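Plokham Play Library
Progress report to the Overdale Fund, spring and summer

Dear Vibeke Snorradóttir and all at the Overdale Fund,

Thank you for your patience while I got this together. I had meant to have it with you before August, and then the summer loan period opened and the front desk swallowed me whole! You asked for a plain account of how the pretend-market sets are coming along and where the money has gone, so I'll take things in the order they happened, more or less.

Where we are

Your grant of $1,190 was to put together themed play sets that families and child care homes could borrow the same way they borrow books. We've started with the fruit market, which was the one parents asked for most in the spring survey (we had 100 replies, far more than I expected for a form that ran to both sides of the page). The bakery set is half gathered and sitting on the shelf over my desk. The flower stall is still a page of notes and a lot of enthusiasm.

The fruit market

I've grown very fond of this one. We wanted it to feel like something from a grandmother's kitchen, with none of the bright plastic tubs that most of our older sets live in, so we went looking for a proper wicker basket and found one with a cream liner, little white flowers printed on it and a lace trim folded over the rim. There is a small white bow tied to the edge, too, and I expect that will be the first thing to need sewing back on. The fruit is all artificial and a nice mix of the familiar and the less familiar. Children know the banana and the pear on sight, while the star fruit gets held up and asked about, and that is just the kind of talk our speech and language partners hoped for.

We lay the fruit out on a dark teal-blue cloth with a fuzzy nap, a bit like carpet. It took us a few tries to settle on it. The first cloth was a pale check and the yellow fruits got rather lost on it, and on the darker one they show up beautifully. The activity itself is as simple as can be: spread the fruit out, name each piece, and put it in the basket one at a time. The card that goes in the bag suggests a few ways to stretch it for older children, such as sorting by color or filling an order from a shopping list.

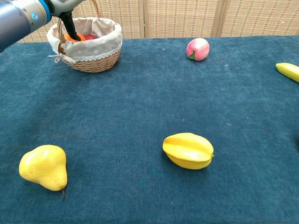

Spending so far

We have $300 left, all of it set aside for the bakery and the flower stall. The largest single bill was for the baskets and liners, from Ingvarsson, and the fruit came through Pradano, who were slow with the first delivery but very kind about swapping some pieces that arrived with scuffed paint. Receipts are in the folder I'm sending separately. The cloth cost less than planned, and I put the difference toward sturdier carry bags.

What has been harder

Cleaning takes longer than I allowed for. The liners have to come out, be washed and be dried flat before a set can go out again, so a basket that comes back on Friday isn't ready for Saturday's families. I'd like to buy 2 spare liners out of the remaining money, if you have no objection. I would also like to redo the contents card with drawings of each fruit, as several families told us they weren't sure whether they had everything when they packed up.

Next steps

The bakery set should be finished this fall, and I'm still hunting for rolls that look good enough to eat without being small enough to swallow. After that I'll sit down with the flower stall notes and send you a short list of what we would need. You are very welcome to come by on any loan morning and try the fruit market for yourself.

With warm thanks from all of us at Plokham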